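# An afternoon at Sorngate, where the washing-up waits

I went to the Flaltier open day in January with one question, which was whether anything there could empty my dishwasher. I'd like to save other visitors the train fare: no. It was a good day out all the same.

Flaltier has half a floor of an old carpet warehouse in Sorngate, up a goods lift that takes two people if they're on friendly terms. Baldur Kvaran met us at the top with stickers to write our names on. There were 13 of us, mostly engineers, plus a couple who had thought it was a kitchen showroom and stayed for the biscuits.

## Lis and the tea towel

First up was Lis, who folds. She (everyone there says she) was given a tea towel and took long enough over it that I read the whole fire notice. The fold, when it came, was better than mine. Then Essam Ashour, who looks after the demonstrations, handed her a fitted sheet, and I felt for the first time that machines and I had something in common.

I asked how many towels she had done. "Her 500th was before Christmas," Essam said. "We had a cake." Lis did not cut it.

## Kolik on the shop floor

Kolik is the sweeping one, meant for small workshops. It did a neat job of the sawdust and then swept up a visitor's glove, which it put in the bin with the same care. Baldur said it was still learning what counts as rubbish. My household has been arguing over that one for years - I wished it luck.

## Racking and stacking

The last stop was the screen room, where jobs are tried out in simulation before anyone risks the crockery. The one showing was a shelf-and-tray job: flat plates, a tall slotted rack, and several boxy units set down at angles on a mat, much as I leave things when the phone goes. Somebody had furnished the simulated room with a blue and cream rug, toy-coloured bins and a short row of books. It's tidier than my front room, and the floor in mine is real.

Essam's view is that picking a thing up is mostly sorted. Putting it down square, in a slot, next to other things, is where the money goes.
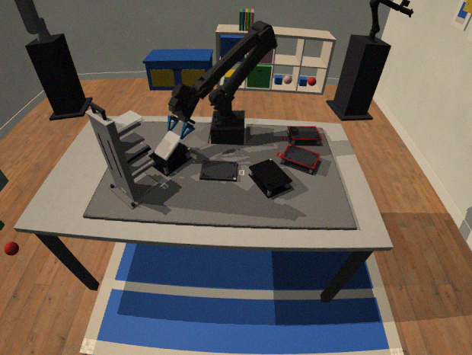
## If you're going

- Take the stairs. The lift is slower than Lis.
- Tea is free and made by a person.
- Ask for Essam if you want a straight answer. He told me two years for towels, and when I brought up the dishwasher he offered me another biscuit.
- Keep hold of your gloves.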